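Does a deposit come back when a government cancels a helicopter order?

Posted by Athina Margaritis

Hello all. I've been going round in circles with this one and I'm hoping somebody who has worked in or near defence buying can put me straight. My brother-in-law and I had a long argument over lunch about what happens to the money when a country orders military helicopters, pays something up front, and then changes its mind. He says the deposit is gone, full stop, like cancelling a wedding venue the week before. I say it can't be that simple when it's taxpayers' money and the maker hasn't so much as cut any metal.

The case we were arguing over is an old one from his working life. He was a junior clerk at a firm called Nundevside, which did paperwork for a smaller supplier called Virthorpe (cabin fittings, seats, winch mounts, that kind of thing). The order was for five transport helicopters, the buyer paid a chunk on signing, there was an election, and the new lot cancelled. He remembers that nobody in his office thought the money would be returned. But he also admits he left in the April and never heard the end of it.

So what I'd like to know is:

Is there normally something in the contract about this, or do they haggle afterwards?

Does it matter why the buyer pulled out? I'm thinking of a change of government compared with, say, sanctions making it impossible to pay.

And what happens to the small firms further down who have already bought their materials?

I have read a fair bit online but it's either newspaper stuff that stops at "talks are continuing" or legal stuff that I can't get through without a lie down. Plain English very welcome! I did try the library as well, and they had one book on it, which was out.

Athina

Gerasimos Liapis

Gone. They never give it back. My cousin was in the navy and he said the same about some boats. It's all politics anyway and the ordinary person never sees the figures.

Onyekachi Ekwueme

Hi Athina, I spent a good while on the contracts side (supplier end, mostly spares and training packages, never whole aircraft) so take this as a view from the cheap seats. I think you and your brother-in-law are each half right, which won't settle lunch, sorry.

First thing, there is nearly always something in the contract. I can't remember seeing a military one without a termination section, and it was usually the bit we read first. The usual split is between the buyer walking away because the supplier has let them down, and the buyer walking away because they feel like it. The second one gets called termination for convenience, and it sounds very casual for something that can run to pages and pages. If the supplier is at fault, the buyer will ask for the advance back, often with interest. If it's for convenience, the supplier keeps what it has properly spent so far, plus sometimes a bit for profit on that work, and the rest is meant to go back. Meant to!

The word "properly" is where all the arguing happens. I once sat through a whole afternoon on whether a set of tool racks counted as being for that job or for the workshop in general. Tool racks! We had been told to bring receipts for everything over 1,000 pounds and one of our chaps had brought receipts for everything, including the sandwiches.

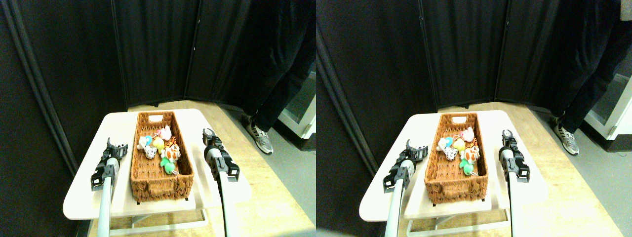
Defence and Foreign Affairs Help Group

Anyway, the other thing to look for is whether there was an advance payment guarantee. A bank (usually the supplier's bank, sometimes with a second one in the buyer's own country) promises to pay the buyer back if the supplier won't. If there's a good guarantee, the buyer is in a much stronger spot, as they can go to the bank and don't have to chase a factory on the other side of the world. Some guarantees pay out when the buyer asks, more or less, and others only once a court or a tribunal has decided. They also shrink as the work goes on, so the one you had on day one may be worth a good deal less by the time you want it. And they run out. I have known a buyer's side let one lapse because the person who kept the dates had moved to another building and the reminders were still going to her old desk.

On your second question, yes, the reason matters quite a lot. A change of government isn't usually an excuse. The contract is with the state, or the ministry, and it carries on whoever has won. So the new minister can cancel, but it goes through the convenience route and they pay for the privilege. Sanctions are murkier. The contract might have a clause saying that if something outside everybody's control stops the deal, both sides down tools and then sort out the money after so many days. But then the supplier says "we can deliver, you're the one who can't pay", and the buyer says the banks won't touch it, and you're off to arbitration. That can go on for years. Often they end up settling for part of the money, or for something in kind -- spares for the older aircraft, or some training places, or a credit against a later order that may or may not ever happen. That's why your newspaper stories stop at "talks are continuing". They really are continuing, it's just very dull, and by the end of it the reporter is covering something else.

As for the small firms like your Virthorpe, it depends on what they signed. A careful one gets the same termination wording in its own contract as the big firm has with the buyer, so if the top one is cancelled the claim gets passed up the line. A less careful one has a purchase order with some tiny print on the back and finds out the hard way. We had 30 days to put our claim in when it happened to us, and if you missed that you got nothing. I don't know how common that is. Ours was with a firm called Nakamura and they were very strict on it, though perfectly polite, and they did pay in the end.

If your brother-in-law still knows anybody from Nundevside, I'd ask whether there was a guarantee and what sort it was. I'd also ask whether the buyer was dealing with the maker directly or going government to government, as the second kind has its own rules and most of what I've said above only half applies.

Hope that's some use. I've probably got bits out of date, it has been a while.

Athina Margaritis

Oh this is wonderful, thank you Onyekachi. I had no idea about the bank guarantee part and neither did he -- I rang him up specially. He says he does remember a folder marked "APG" that went everywhere with the manager and he'd always thought it was somebody's initials.

Gerasimos, thanks too, though I'd like to hear more about the boats.

Wálter Cusi

Just adding to the long answer, which I mostly agree with. One thing I'd be wary of is the size of the deposit you see in the news. The figure might be the down payment, or the down payment plus the first stage payment, or the whole contract if the reporter was in a hurry. When people say "they want it all back" they may only be asking for the unspent part, and when they say "they lost the lot" it may be that half of it came back quietly two budgets later. Check the national audit office of whichever country it is, if they have one and it publishes. The auditors do tend to follow these things up long after everyone else, and the reports usually have a short summary at the front in fairly normal language.

I used to keep track of this sort of thing in Plindex, which is a bit clunky but lets you save the same story from several papers side by side, so you can see where the numbers drift. I've got about 1,000 cuttings in there now and I really ought to clear some out.

Also, on sanctions, I'd add that who cancels first can make a difference. Both sides will sometimes sit there for months with neither wanting to be the one who sends the letter. So if you're trying to work out from the outside what happened, look for the date of the formal notice and ignore the speeches. A minister saying "we will not be going ahead" at a press conference isn't the same as the letter going in the post, and I can think of one order that was "cancelled" three times in the papers before anybody had written to the maker.

Last updated: 25 January 2021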